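1/ A thread on plain wooden cubes, as I've spent most of May sorting them for the toy library at Grokgate and people keep asking what to buy.

2/ By cubes I mean the ordinary painted sort in red, yellow, green and blue, with no letters on them. They get borrowed more than anything else we have on the shelves, including the train set.

3/ We bought a job lot from Rashidi, the second-hand shop on the corner, for £62. It came in four crates with marbles, dominoes and half a farm mixed in. The farm went straight back.

4/ First job is a proper look at each one in good light. A white table is best. Chipped paint shows up straight away, and so does the grit that comes out of the crates with them.

5/ Second job is the stacking test. Put one cube on another and look at it from the side. Old cubes that have been stored in a shed can swell a bit across the grain, and then they rock.
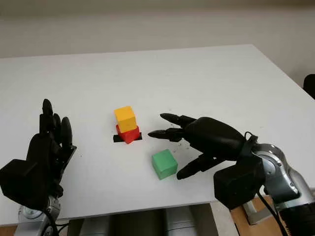 6/ I go by colour for this, yellow on red, then green on yellow, so I don't lose track of which ones have been done. A bit of overhang is fine. If it rocks when you tap the table, it goes in the sanding box.

7/ Sanding: fine paper laid flat on a board, and move the cube over the paper. If you hold the paper and rub the cube you round the edges off, and after that it never sits square again.

8/ Touching up the paint is slower. I used Standmont toy enamel in two thin coats with a day in between. Their green is darker than most old greens, so a repaired face will show. The children haven't mentioned it.

9/ Mixed sets are the main headache. Trusance cubes are very slightly bigger than the unbranded ones. You don't see it with two of them, but you do see it five high.

10/ What I do now is line a few up on the table and run a ruler along the tops. Odd sizes go into a separate bag marked "big", and that bag gets lent out as a set of its own.
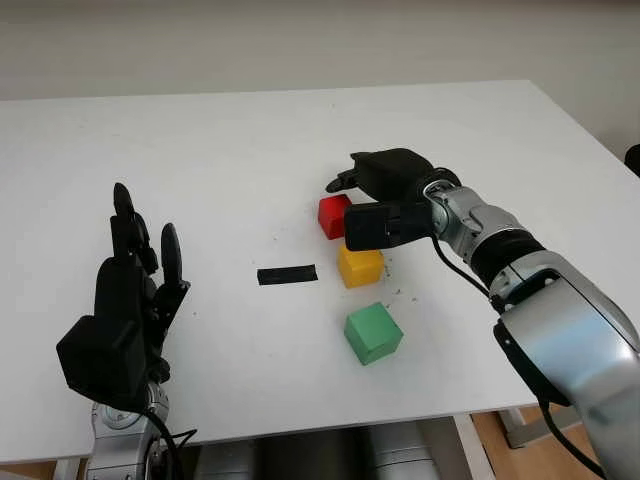
A reply under this one says their nursery gave up on sizes years ago and the children simply put the larger ones at the bottom, and asks whether the separate bag is worth the bother.

11/ Fair point, and for a nursery I'd agree. Ours go home with families, and a set that won't stack comes back early with a note in the bag. So we'll carry on with the bags.

12/ Cleaning. Damp cloth, a drop of washing-up liquid, dry them at once with a tea towel. Do not put them in a sink. Someone did that with a set last winter and the paint lifted on every corner.

13/ Wipe the table as well, and do it more than once. Dust from sanding gets everywhere, and if you put a freshly painted cube down on it you will be painting that face again.
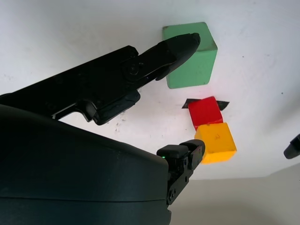
Three of the wooden cubes on the white tabletop.

14/ On colours. We tried lending single-colour bags for a while and they hardly went out. A mixed bag with an even number of each is what people want, mainly so two children can share without a row.

15/ Storage is drawstring cotton bags. We had lidded plastic tubs before, and the lids split. The bags also fit on the low shelf, where the smaller children can reach them.

16/ For anyone who likes numbers: once the dominoes and marbles were out, we had 1,758 cubes fit to lend. With what was already on the shelves that makes 2,969. I had guessed 2,000 at most, so we are short of bags.

17/ If you are buying second-hand, take a cloth with you and rub one hard. If colour comes off on a dry cloth, leave the lot where it is. Smell the crate too. Damp wood doesn't lose that smell quickly.

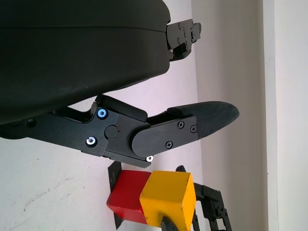 18/ Buying new: go for solid beech if you can afford it. The cheaper sets are fine for a year or two, but the corners dent and the dents pick up dirt.

19/ Things I would do differently. Sort by size before sorting by colour. Buy the sandpaper in one go. Write the bag labels in pencil first, as we changed the system twice.

20/ The mixed bags are on the shelf from ten in the morning. Bring the old ones back with the drawstring still in, please. We have run out of spare cord and I'm not going back to the market until next month.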